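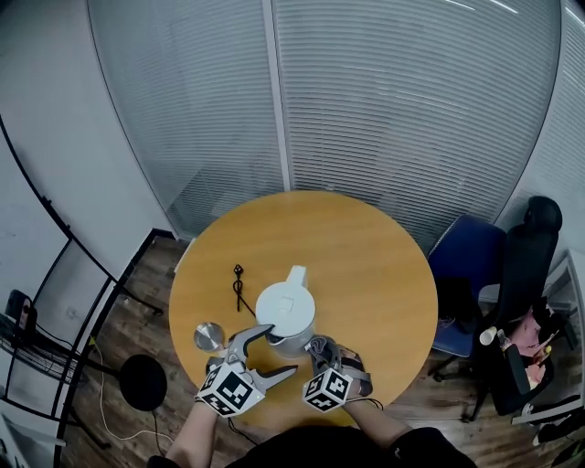 **Kettle on a round table in a small office — where do you keep yours?**

**n_dhanial**

We have lost the kitchenette on our floor until December, so the kettle has moved into the small meeting room with the glass partition. It is a plain white electric one. At present it lives on the round wooden table, which also has to serve for meetings of up to four people, and the flex gets coiled up beside it when not in use.

Points I would like opinions on:

- Table or shelf. There is a black metal shelving unit along the wall, wire shelves.
- Flex across the floor. The nearest free socket is on the shelving side, so any lead to the table crosses a walkway.
- Protecting the table top. It is a honey-coloured wood with a finish I can't identify.

The rating plate says 3000 W.

Naheed

---

**flatwhite_denier**

Shelf. A kettle in the middle of a meeting table gets pushed around by laptops and elbows, and a round table has no back edge to push it against.

---

**Kerbstone**

> Shelf.

Disagree, depending on the height. Pouring from above elbow level is how people scald themselves. Steam also goes straight up into whatever is on the shelf over it. If the unit is open wire, the shelf above will drip condensation back down on the kettle and on anything electrical nearby.

What is the shelf height, and what else is on there?

---

**n_dhanial**

The useful shelf is at hip height. There is some small equipment on the unit, so the steam point is a fair one. I could clear the level above but I can't move everything.

---

**u_motaung**

I look after the electrical testing for three floors of a similar building. In order:

1. 3000 W at 230 V is 13 A. That is the full rating of a UK plug and leaves nothing for anything else on the same extension. Plug it directly into the wall.
2. Check the flex at both ends. The usual failure is where it enters the plug, from being wound up tightly every day. Loose coils are fine for storage. Do not run it coiled.
3. No leads across the walkway. Cable covers are for temporary use and people stop seeing them after a week.

If the wall socket can't be reached by the flex supplied, the kettle is in the wrong place. Move the kettle.

Unathi

---

**Kerbstone**

Point 1 is stricter than it needs to be. A decent 13 A extension, fully unwound, with nothing else in it, will run a kettle for the few minutes it takes to boil. I have done it for years in a site office with a Utel four-way.

---

**u_motaung**

"With nothing else in it" is the part that fails. In a shared room somebody adds a fan heater in the first cold week. I have replaced enough browned sockets to stop recommending it.

---

**flatwhite_denier**

Could you not just buy a lower wattage one? I have a small travel kettle at my desk. Takes 500 ml, boils slowly, never trips anything.

---

**pálinka_pete**

500 ml is one and a half mugs. For four people you would be boiling it for the whole meeting.

On the table finish: put a drop of water somewhere out of sight and leave it ten minutes. If it beads, you have a varnish or lacquer and only heat is a worry. If it darkens the wood, it is oiled or bare and you need a tray in any case. I use Pálfi hard wax on an oiled top and it copes with splashes, though a hot base will still leave a white ring.

---

**n_dhanial**

Did the drop test near the edge. It beads. So heat only?

---

**pálinka_pete**

Mostly. Heat with trapped moisture is what marks lacquer. A cork mat with a bit of air under it is enough. Avoid rubber mats, as some of them react with the finish over a few months and leave a sticky patch.

---

**Tilda_R**

Nobody has mentioned filling it. How far is the tap? Ours was in a meeting room for a winter and the worst of it was the drips down the corridor carpet. We ended up with a Tromance jug with a screw lid, filled in the morning, and the kettle never left its place.

Also look for anything loose that gets left on the table with it. Lids in particular. We had a tea tin whose lid turned up under the radiator, in the plant pot and finally not at all.

---

**n_dhanial**

The tap is 2 corridors away, so the jug makes sense. I had been carrying the kettle.

---

**Kerbstone**

Descale it while you are thinking about it. Citric acid, two tablespoons to a litre, boil, leave for half an hour, rinse twice. If it has been standing in an office with hard water nobody will have touched it.

---

**flatwhite_denier**

White vinegar does the same job and everyone has it.

---

**Kerbstone**

It does, and then the meeting room smells of chips until Sunday. Citric acid has no smell.

---

**u_motaung**

Either is fine. Unplug it before rinsing and keep the connector dry.

Coming back to the steam: before you commit to the shelf, boil it once there with the lid properly closed and hold a sheet of paper at the level of the next shelf up. If the paper goes limp, clear that level or pull the kettle forward to the front edge. Forward has its own problem, namely a spout overhanging the floor, so turn it sideways.

---

**n_dhanial**

Tried it this morning. Paper went limp at the back, stayed crisp at the front. I have cleared the level above for the width of the kettle and put a metal tray underneath. The supplied flex reaches the wall with some slack, which is tied up behind the upright.

The table is now for meetings and mugs. Cork mats ordered from Platorton, pack of six.

---

**Kerbstone**

Tray with a lip, I hope.

---

**n_dhanial**

Small lip. It will hold a spilt mug, possibly not a spilt kettle.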